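1/14/24, bench notes, kitchen cell

Okay, writing this down before I forget which theory I had first. The dish-loading task stopped three times today with the same fault, and I'm pretty sure all three are one problem wearing different hats.

Short version: the right hand closes on a mug, the hand says it has a grip, the arm goes out over the drawer, and on the way down the grip force reading falls through the floor and Bravo (the supervisor script, for anybody new reading over my shoulder) throws a hold. Arm freezes with the mug in the air. Nothing got broken, the hold did what we wrote it to do, and I was very happy about that! But it sat there with its elbow stuck out over the drawer until I reset it by hand, and I don't love reaching in past a powered arm to rescue crockery.

What I tried, in the order I tried it:

- Re-zeroed the finger sensors. Good for 6 loads, then the fault came back.
- Slowed the descent to 100 mm/s from 320. Same fault, just later (so it isn't a bump from the speed, I think).
- Swapped the mug for a plastic tumbler. Ran 10 loads clean, which is annoying, and also a clue.
- Wiped the pads with alcohol. Couldn't tell any difference, but I only gave it a couple of runs.

So now I'm leaning toward the pads. A glazed mug is slick and heavier than the tumbler, and if the pad creeps even a little in its mount the sensor sees the load shift and calls it a drop. The Fakitz pads have been on since August, and I can't find a note that says anyone checked the seat since then. My bad as much as anyone's.
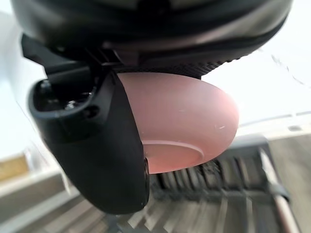
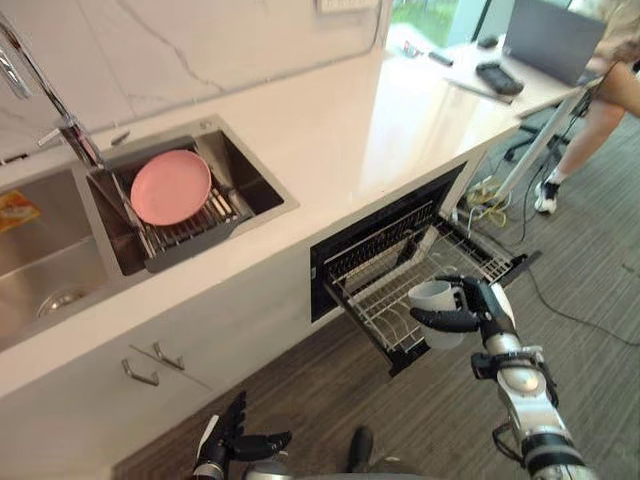

Read this over the shared notes channel and Lodden came back within minutes saying they'd had the same fault on their cell and it was the threshold, full stop. Their view is that Bravo compares against the grip force at first contact, which is always a spike, so anything that settles normally afterward looks like a loss. They moved the reference to half a second after the close and haven't had a false hold since. They also asked, a bit pointedly, whether I had logged the raw force or only the filtered one. Filtered only. Yes, I know.

It's a fair theory and it doesn't kill mine. A late reference would hide a creeping pad too, and I'd rather find out about the pad before I teach the script to ignore it. Going to do both, pad first.

Plan for next session:

1. Log raw force on every finger, mug only, slow descent.
2. Pull the right hand pads, check the seats, swap in the Werwood set from the parts drawer.
3. Only then touch the Bravo reference time.
4. Leave the hold threshold alone, please! If you're tempted to loosen it to get a demo through, come find me first.

One safety thing while I'm at it. Reset after a hold currently re-enables the arm the second you clear the fault, with no separate go. I had my wrist over the drawer when I noticed. Until that's changed, e-stop in before you reach for the mug, and clear the fault from the desk. I've put a strip of tape over the reset button as a reminder.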